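Two camera views, one black box and a lot of tea

I've been promising a write-up of the camera comparison since September, and Azra Trajkovski has now asked me twice where it's got to, so I'm finally sitting down with it. It's the simulator side only. The real arm is having its cable redone and I refuse to wait for it any longer!

Quick recap for anyone who missed the last post. I wanted to know whether a view from the wrist is good enough on its own for lining up a two-finger gripper, or whether I need a second view from the side as well. Everyone seems to have a firm opinion on this and they're all different. Azra is firmly in the wrist-only camp (fewer cables, less to calibrate, less to knock off the bench with your elbow). I started out agreeing with her.

The object for all of this was the little knobby control box, the one covered in dials. I picked it from the Flisalell object pack mainly because it's awkward. It's black, the gripper body is black, and the top is anything but flat, so if your fingers come down a bit off you land on a knob.
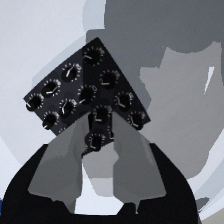 What I like about working from the wrist is that I get a proper feel for how the box is turned. I can twist the last joint until the fingers sit square to an edge and it's all quite relaxing, a bit like parking with a good mirror. What I can't get from it is height. I'd creep down, and creep down, and be quite sure I had another couple of centimetres to go, and then the contact warning would go off and I'd say something rude. I did 20 tries that way on the first evening and finished in a fairly foul mood.

The other grumble is that the fingers get in the way of the very bit you want to see. I tried moving the wrist camera further out in the Skiner settings, which helped with the fingers and made the box so small that the dials turned to mush. I put it back where it was. If anyone has a favourite offset for a gripper like mine, please leave it in the comments, because I've stopped trusting my own.

So then I switched over to the side view and drove the same box with that instead, keeping the controller on the same slow speed so I wasn't cheating.

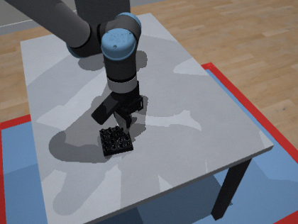 Height was so much easier! I could judge the gap between fingertip and box without holding my breath, and the contact warnings dropped off almost at once. But now I was hopeless at the rotation. I kept bringing a finger down over a corner and having to back off, turn a touch, and try again. The shadows also fooled me more than I'd like to admit. With everything that dark on a grey table I spent ages lining up with the shadow of the gripper. Turning the shadows off felt like giving in, so I left them on.

Both views together, side by side on the one monitor, was the clear winner for me. I use the side view to come down and the wrist view for the last bit of turning, and my eyes hop between them without much thought. Azra had a go as well and still reckons she's faster with the wrist alone. She is, annoyingly. She's also had a lot more practice than me.

A few bits for those of you following along at home. The controller is still the old Marnus pad, with the left stick on sideways movement and the right one on height and twist. I tried putting twist on the shoulder buttons and hated it within five minutes. I saved 391 runs altogether, and 246 of those are with both views on, so the split is nowhere near even and I wouldn't go drawing any graphs from it. I've also renamed the folders so that they make sense to someone who isn't me.

Next up is the same thing with the softer finger pads that Đàm modelled, which have a bit of give at the tip and might forgive me for landing on the dials. I've loaded them once and they went straight through the table, so there's a collision setting to find first.

Posted 2nd December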